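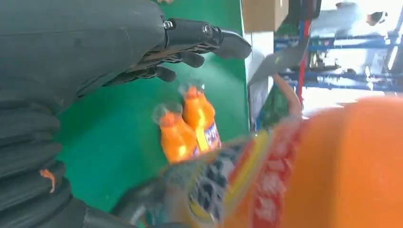

The point was put to the delegation before the tour had properly begun: a prototype cartridge is worth very little to anybody if the label has been peeled off it, and would visitors kindly keep their hands in their laps during the handling session. The request came from the collections desk at Jacquet, and it set the tone for the visit.

Our association was received at the Jacquet game preservation centre in July, as part of the annual program of visits for members with an interest in unreleased and pre-release software. The centre holds 2,000 catalogued items, the greater part of them handheld and home console titles. Of these, 71 are classed as development material, a category that covers test builds, review copies, press discs and loose boards without casings.

The morning was given over to the catalogue. Staff demonstrated the way in which a build is recorded on arrival, beginning with the physical carrier and proceeding to the contents. Each item is dumped twice on separate equipment and the two files are compared before either is accepted. Where the results differ, the item goes back to the queue and the discrepancy is noted against its record. Members asked whether the files are made available to the public. The centre's position is that they may be consulted on site by appointment, and that copies are not supplied without the written consent of the rights holder.

The principal item of interest was Brostaslow, a side-scrolling platform game developed by Surkico and cancelled prior to release. The centre holds four builds. In the earliest, the title screen carries no logo and the second world cannot be entered from the map. The third build has a different colour palette for the cavern stages, a shorter jump and a life counter in the lower left corner, which was moved to the top of the screen in the final build. One enemy, a wheeled lantern, appears in the third build only. Its sprites remain in the data of the fourth, although no level calls on them.

Members were given almost an hour with the builds on original hardware. Several observed that the music for the harbour stage is complete in every version, while the sound effects are plainly placeholders. A member who had previously seen only the magazine screenshots was able to confirm that two of them match the second build, including the misspelt level name.

After lunch the group was taken through the repair room, where battery replacement and the cleaning of edge connectors are carried out, and then to the cool store. Access to the store is limited to 6 persons at a time, and the tour was divided accordingly. The shelving is arranged by carrier type and not by publisher, an arrangement some members found difficult to follow.

The visit closed with a short presentation on Clodasa, the centre's database of regional differences between releases. Entries may be submitted by outside contributors and must be accompanied by a capture from each version described. The association has been invited to supply corrections to the puzzle game section, and members wishing to take part should write to the secretary, stating which titles and versions they own.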